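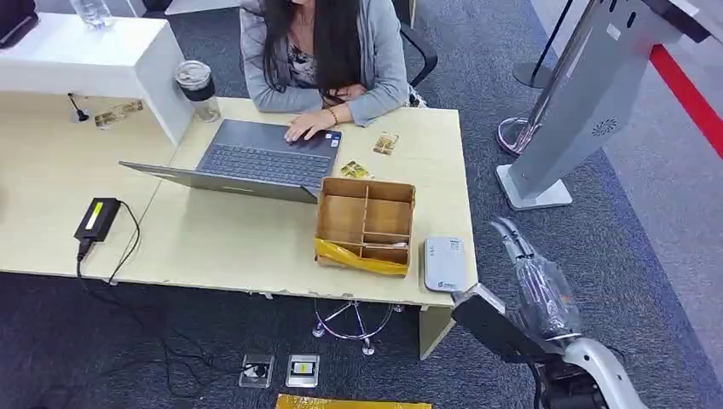

Tomolum Hobby Robotics Club – Arms & Hands Group

Share this (40) | Print | E-mail this post

I have been promising a few of you this post since September, and I kept putting it off because every time I sat down to write it I wanted to try one more thing first. So this is where I am, one more thing or not!

The question I started with was a simple one. Do I want fingers, or do I want a plain two-jaw gripper? I've used a Barreto two-jaw for ages and I love it the way you love an old car. It opens, it closes, and when it squeaks I know which screw to turn. But desks are full of things it's bad at. Cards lying flat are the worst. The jaws come down on either side of a card and just sort of admire it. The black hand with the slender jointed fingers is a whole other animal, and desk work is where I most wanted to see it, next to somebody typing on a laptop, with little cards and a wooden organizer box and cables all over the place, like any desk I've ever had.

My notes say 3602 moves logged between the two grippers, and 1068 of those were grasps on something small. I'll spare you the spreadsheet (Benedetta Dal Bello has it if you really want it, and she has color-coded it, bless her). The fingers won on cards, 313 clean pickups while the jaws were still scraping away at the desktop. On boxy things the jaws were faster and fussed less. With anything soft, a crumpled plastic bag for instance, I'd take the fingers, though you do have to keep an eye on how they curl, and I've had to untangle them more than once.

The controller took up more of my Saturday than the hand did. I began on the Ikbridge box, which is easy to set up and has a nice big stop button, but the finger motion came out jerky at low speed, and low speed is exactly what I want when there's a person sitting there. Coder was smoother once I had the timing sorted out – it took me until almost midnight to find the one setting I'd typed in wrong, and I'm still a little sore about it.

If you're setting up near a desk yourself, leave the plastic wrap on the upper arm for as long as you can stand it. Come in from a front corner, too. You get a straight reach to the near edge and you stay well away from the typing hands.

Next I want to try softer fingertips, and maybe a second camera down low, if I can find a bracket that fits.

3 comments | Print | E-mail this post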